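Print this page | E-mail to a friend

Fillovden Countertop Sealer, 18 oz

A clear, water-based sealer for stone and concrete counters. One bottle covers 100 square feet in two coats. Wipe on with a lint-free cloth, wait 18 minutes, then buff off the excess - don't let it dry on the surface. Item no. 324.

Not for use on laminate or wood. Keep from freezing.
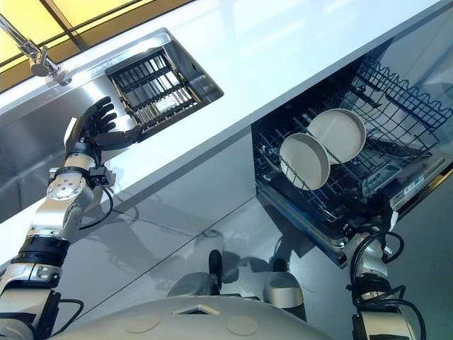 Reseal once a year, or sooner near the sink. Also sold by the case at Carnovard stores.

This site uses cookies. Accept | Settings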